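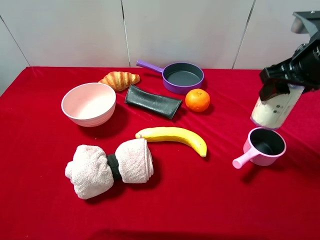
Figure 1. Play food and cookware on the red cloth, with the pink towel bundle at lower left.

Search this site Enter keywords Go

Setting up a pretend kitchen table for the Drurnbridge playroom

By Agnese Org and Gregor Geddes
Tuesday, January 19, 2021

1. Background

Our project was to put together a small pretend kitchen for the playroom at Drurnbridge, where children aged three to six wait with a parent. The old set was mostly plates. Parents told us the children lined the plates up and then lost interest. We were asked to choose new pieces, lay them out on one table and write down what we would change.

2. Choosing the pieces

We wanted cookware and food that a child could name without help. The cookware is a purple frying pan and a small pink saucepan. For food we used a croissant, an orange and a banana. We added a pale pink bowl and a speckled cream cup so there would be something to serve into.

The Skinner catalogue had a larger boxed set, but it came with many small parts and we ruled it out for the younger group. Most of our pieces came from the Brorkby shop.

3. The table

The tabletop we were given is 1349 mm long. We covered it with bright red velvet. Gregor preferred a plain cotton cloth for washing, and we still disagree on this. The velvet is harder to clean, but the pale colours show up well on it and hard toys make less noise when they are put down.

We left the food in among the pans instead of sorting it into groups. In our first layout everything was in rows, and it looked like a shop display. The bowl went near the left and the saucepan on the right, with the banana between them toward the front.

4. Soft items

There are two cloth items. One is a dark cloth in a flat, narrow shape, which we placed in the middle. The other is a fluffy pink towel, rolled and held at its centre with a black band. The towel takes up more room than we planned for. If the table were any shorter we would leave it out.

The dark cloth is our weakest choice. It is creased, one end is lighter than the rest, and it is dull beside the other colours. A checked tea towel would be easier to recognize.

5. Storage

All of it has to go into one tub under the window at the end of the day. The tub is 300 mm deep. The frying pan handle is the awkward part, so the pan goes in first.

6. Changes for the next version

Replace the dark cloth. Add a wooden spoon. Try a second bowl. Ask Skesano, who run the playroom, whether the table can be lowered for the three-year-olds.

Last updated: August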